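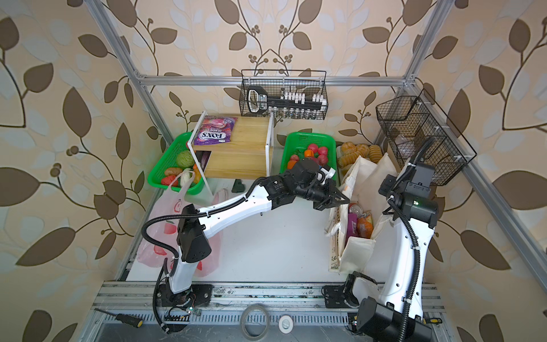

Tirkico, the walking and paddling club that has been getting its members mildly lost since before most of them owned a phone, will open its August outings calendar to the public on Monday. Anyone who can carry their own lunch may sign up. The calendar lists day hikes, flatwater paddles and one overnight, and it was put together by outings secretary Yanti Sembiring, who likes leaves on her walls nearly as much as on her trails: big brown and blue-gray ones, on curling vines, of the sort you can see on the wallpaper here. None of the leaves on the August routes are blue-gray. Members have asked.

The centerpiece is the Belix Ridge Traverse, a day hike with 1550 feet of climbing, most of it before anyone has finished complaining about the parking. Walkers meet at the lower trailhead at 6 a.m. The hike leader is Prasetyo Pelupessy, whose definition of "a gentle grade" has been discussed at several club meetings and remains unchanged.

"It's a nice steady walk with a view at the end," said Pelupessy. "Last year people told me it was three views and a lot of stairs. I'd call that a bonus."

Paddlers get the Mbwambo Loop, a circuit of the lower lake with a stop at the gravel beach for lunch. The club has five loaner kayaks, and they go to whoever asks first. The green one pulls to the left. It has always pulled to the left, and the loop is run counterclockwise for that reason. 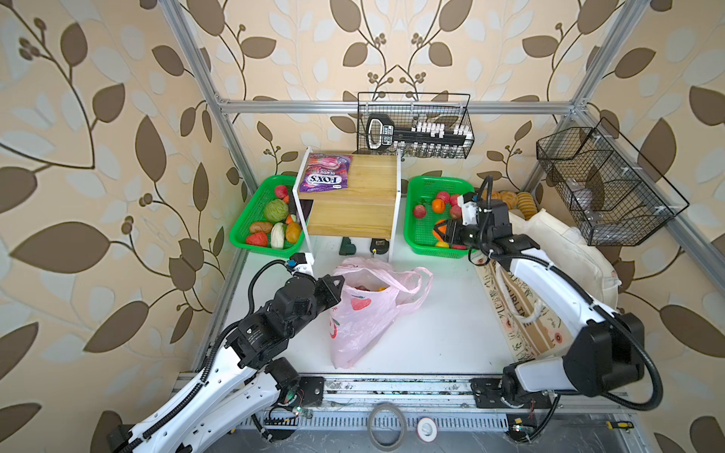

The overnight goes to Stoleo Meadow, a walk-in camp with a spring, a pit toilet and a flat area that everyone claims at once. Jennylyn Buenaventura will lead it. She asks that people bring a tent they have put up at least once before, in daylight, and that guitars stay home unless the owner knows more than three songs.

New this year is a short evening walk for people who work days, or who simply object to mornings. Hakim Subramaniam will take it along the old canal path, which is level, shaded and well supplied with benches. He plans to try most of them.

All outings are free to members. Guests may come on one outing before they are asked, politely, to join, and on a second before they are asked again. Dogs are welcome on the canal walk and on the ridge, provided they are leashed and better behaved than last year's dogs. They are not welcome in the kayaks, a rule the club did not think it needed until it did.

Each leader will post a trip report afterward on the club's outings page, where past reports go back years and vary a good deal in length. The shortest reads, in full, "Rained." Club president Ülle Vītola said she hopes the new ones will say a little more.

"People look at those reports when they're deciding whether to come," said Vītola. "I would like a distance, a time, and something about the mud. I don't need to hear about the sandwiches, but I know I'm going to."

Sign-up sheets open at noon on Monday, on the club's outings page and on the corkboard by the boat shed. Bring your own pen for the corkboard. Outings go ahead in light rain and are called off for lightning, and the leader's decision at the trailhead is final, even when the leader is Pelupessy.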